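Drondora reworks cabling on two-arm glassware cell at Irnness site

IRNNESS – Drondora has put its two-arm glass handling cell back into service after a May maintenance stop that covered the gripper cables, the base clamps and the zero positions of both arms. The work was done in the Irnness workshop by the company's own technicians.

The cell is a table enclosed on three sides, with one arm at each front corner. It is used to run tray loading routines with drinking glasses, and had logged 854 hours since its previous service. Drondora said the stop was brought forward after the left arm lost contact with its gripper twice during one shift. The fault was traced to a cable that had been tied too close to the wrist and was pulling on its plug at full extension.

Both gripper cables have been replaced with longer purple ones supplied by Clernetti. Each now runs in an open loop from the fingertip fitting, back along the white arm link and down to the base. Technicians moved each arm through 11 test poses by hand, with power off, and checked the slack at every one before fixing the lower end. The cable must not touch the table at the plug end, and it must not tighten when the wrist is turned to its limit.

The base clamps were loosened, cleaned and retightened. On the left side the clamp had shifted slightly, enough to put the arm's zero position out. Both arms were then zeroed again using a setting block from Cavalcanti, and the joint offsets were saved to the controller.

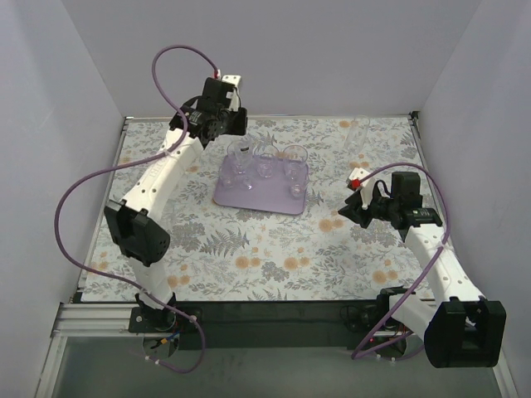 Acceptance runs use clear glasses in two heights on a rounded purple tray, with a patterned cloth over the table. The cloth stays on for all tests – the routines were tuned with it, and its thickness is included in the height setting. Speed was held to 70 percent of the normal value for the first day.

Under the revised schedule, the cable loops and plugs will be checked every week and the clamps after every 1,000 cycles. Zero positions will be checked whenever a clamp has been loosened. Drondora plans to make the same cable change on a second cell at the site, where the original ties are still fitted.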